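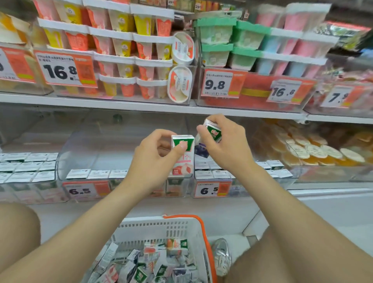 Plollow Hosting, Support and Documentation Group
Minutes of the June meeting, main room, Odbridge office

The chair opened at 2:05, the five minutes having gone to getting the call to connect.

1. Previous minutes
Approved. One correction: "the mail server is fine" should read "the mail server was fine at the time."

2. Mailbox migration to Kumix
Of 923 customer mailboxes, 471 have moved. The rest are waiting on customers who have been emailed about it, at the mailboxes in question. Support will try the phone.
Old incoming server names will keep working until the end of August. The group has said this about two earlier dates and would like it minuted that this one is meant.

3. Help pages
The page on setting up mail on a phone still shows a settings menu that was retired two phone updates ago. Documentation will redo the screenshots. A proposal to write the page without screenshots was discussed with some longing and dropped.
There are 17 pages on resetting a password. Three disagree with each other. Agreed to keep one, and to redirect the others to it once we agree which.

4. Spam filter
The new filter has been catching our own invoices. Billing asked for this to be fixed. Several customers, we understand, have not asked. Rule to be changed before the next billing run.

5. Webmail login page
Lau delivered the revised design. The login button is now easy to find. The "forgot password" link is now the same gray as the background. Sent back with thanks.

6. Ticket queue
Over 20 tickets are marked "waiting on customer" where the customer has replied. Support to clear these first and then look at why the status doesn't change by itself. Last month's action to look at why was carried forward, so this is the same action.

7. Any other business
The shared calendar shows this meeting an hour early for anyone using the desktop app. Those affected were already here and had views. Added to the sync bug list.

Next meeting: July, same room, 2:00 in the web version of the calendar.
Closed at 3:10.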